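I have been trying to write letters again. Real ones, on paper, with a stamp. It started in the spring when my great-aunt's friend Embla Ekström mailed me a bundle she'd been keeping in a hatbox, all letters my grandmother wrote her between moving to Mosmont and getting a telephone put in. I read the whole bundle in one sitting with my coat still on.

And they're so boring! I mean that as the highest praise. She writes a page and a half on whether to get the gray curtains or the green. She complains about the price of stamps, in a letter, to a person who paid for a stamp to complain back. There's one with a recipe for plum cake that stops halfway through because "Birger is at the door" and she never picks it up again. (Birger Sjögren, the neighbor. He is at the door in a LOT of these letters. I have theories.)

So I bought a pad of the cream paper from Lundgren, 3 dollars on the sale shelf, and told myself one letter a week. My handwriting turned out to be a disaster. I got through college on a laptop and my hand cramps after a paragraph, and my g's and y's look like they belong to two different people. The first letter took me four tries. I sent it anyway, to my cousin in Cendley, and she texted me a picture of it with a row of question marks next to one word. The word was "Thursday."

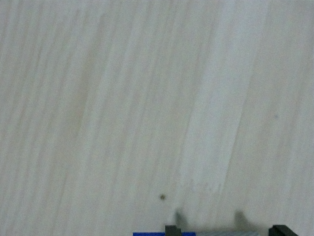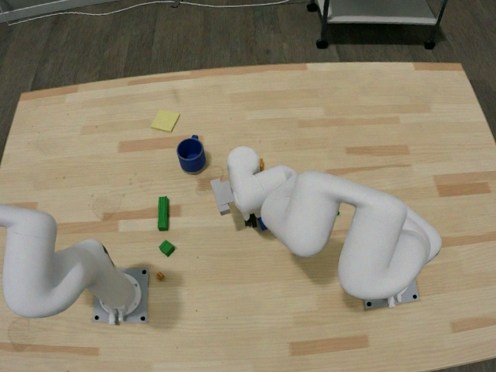
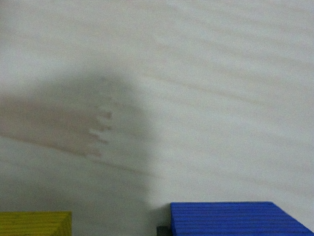

Pale tabletops, all three.

Anyway, pens. I went down a hole with pens. I had an old Edo fountain pen from a birthday way back, and it leaked on everything I own, including the dog's ear. Then I tried a fancy gel thing that skipped. What I'm using now is a plain blue ballpoint from the bank and I like it best of all, so there went my grand plans of being a fountain pen person.

The harder part is what to say. When I text someone I'm answering them, and with a letter you have to start cold, and anything that's news today will be stale by the time it lands. My grandmother just wrote down whatever was in front of her. The soup, the weather, the cat throwing up. I've been copying that and it does get easier after the first few lines. Last week I wrote two full pages to Embla on the subject of my gutters, and she wrote back three pages about hers.

I'm up to eleven letters sent and five answers, plus one postcard that just said "got it, call me." My goal for December is to do all the holiday cards by hand with an actual sentence in each one, so if you want one, send me your address soon, and if you moved this year please tell me, because I know at least two of you did and I'm still working from the old list taped inside the cupboard door.

Contact | © 2018 All rights reserved | Back to top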